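5.3 Recording a hand-guided demonstration: work inside an open computer case

This section covers recording a demonstration with the Dristex teach package when the work takes place inside a desktop computer case. It assumes that the arm has been homed, that the gripper has been calibrated as in Section 3, and that the Lender recorder is running on the control PC. For tasks on a flat work surface, use Section 5.2.

Two teaching modes are available. In hand-guided mode, the operator holds the arm at the wrist and moves it directly. In remote mode, the operator moves the arm with the Böttcher hand controller. Remote mode is preferred for the final approach to a connector or slot, where a hand on the wrist can push the fingers sideways.

CAUTION: Disconnect the computer from line power before opening the case. Do not record on a powered board.

CAUTION: Keep fingers, sleeves and tools out of the case while the arm is in remote mode.

5.3.1 Preparing the case

1. Lay the case on its side on the bench, with the open side facing up.

2. Push the case against the bench stops. If it can still slide, clamp it by the outer frame. Do not clamp on drive cages or on the power supply.

3. Check for wires that cross the work area. Tuck them under a drive cage or tie them back.

4. Place the parts fixture beside the case, within reach of the arm. Seat each part in its holder before the recording starts.

5. In the recorder, select Cell > Register Case and touch off the two reference corners when asked.

Note: Registration is lost if the case is moved. Repeat step 5 after any contact that shifts it.

5.3.2 Setting the start pose

1. Switch the arm to hand-guided mode. The status line shows GUIDE.

2. Hold the wrist section and bring the gripper over the motherboard from above. Do not pull on the cables that run along the wrist.

3. Stop with the gripper clear of the tallest part on the board. On most boards this is the processor heatsink.

4. Check the cable run from wrist to gripper. It must not be caught on the case wall.

5. Press Store Start Pose.

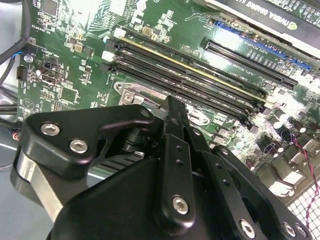 Figure 5-4. Gripper fingers at the memory slots, wrist camera view.

5.3.3 Approaching the memory slots

The wrist camera is the main reference in remote mode. The fingers appear in front of the board, and parts directly behind the gripper body are hidden. Before moving down, check the fixed camera for clearance on the hidden side.

1. Switch to remote mode. The status line shows REMOTE.

2. Set the speed scale to 10 percent.

3. Turn the wrist until the finger tips line up with the slot to be worked on. Slots seldom run square to the camera image, so align to the slot itself and ignore the image border.

4. Start the recording with the foot switch. A short tone confirms that data is being written.

5. Lower the gripper in short moves. Release the hand controller between moves to let the force reading settle.

6. Stop if the reading rises before the tips reach the slot. Back off along the same path and check for contact with a retention latch or the processor socket hardware.

7. Complete the task step, open the fingers and raise the gripper straight up to the start pose.

8. Press the foot switch again to end the recording.

Note: Strong light on a bare board can wash out part of the wrist image. Lower the lamp or turn it away from the board, then run Camera > Exposure Lock. Do not change the exposure between recordings in the same set.

5.3.4 Checking the view from the fixed camera

The fixed camera must show the whole case opening and the parts fixture in one view. Items on nearby tables do not affect the recording as long as they stay outside the arm's working range.

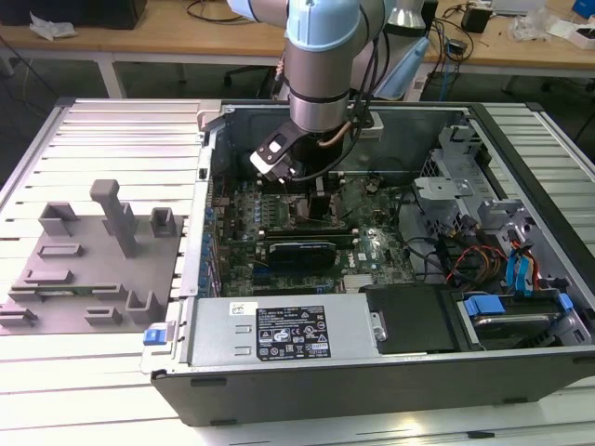 Figure 5-5. Fixed camera view: arm over the open tower, parts fixture at left.

1. Open View > Fixed and confirm that the gripper is visible at the start pose.

2. Move the arm to the fixture and back in hand-guided mode. If the arm covers the slots for the whole move, raise the camera bracket by one notch and repeat.

3. Confirm that the time offset between the two cameras is below the limit set in Section 4.

5.3.5 Saving or rejecting a recording

1. Play back the recording in both views.

2. Reject it if the case moved, if the fingers touched a part outside the task, or if the hand controller was dropped or re-gripped during the approach.

3. Enter the task name and operator code, then press Save. Files are written to the Kislow folder on the data drive.

If the recorder stops with error 3091, the force sensor was not zeroed at the start pose. Return to 5.3.2. Error 142 means that a camera stream was lost; check the cable at the wrist connector, then restart the recorder. The part of the recording made before either error cannot be recovered.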